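Marar Planner: Frequently Asked Questions
Last updated 09/03/2025

What does Marar Planner do?
Marar Planner turns a task request into a sequence of timed motions for one or two grippers. It runs on the control computer and requires no network connection.

How often is the plan revised?
The plan is revised every 285 milliseconds. Sites running Ternby perception may set a longer interval in the settings file.

Who approves changes to the default limits?
Requests are reviewed by Keir Semple at the Veltholm office.
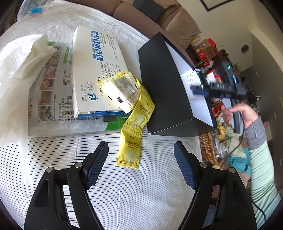

Can recordings made with version 2 be used for training in the current release?
Recordings from version 2 must first be converted with the Byun import tool, which keeps the original timestamps and writes a separate log of any rejected files.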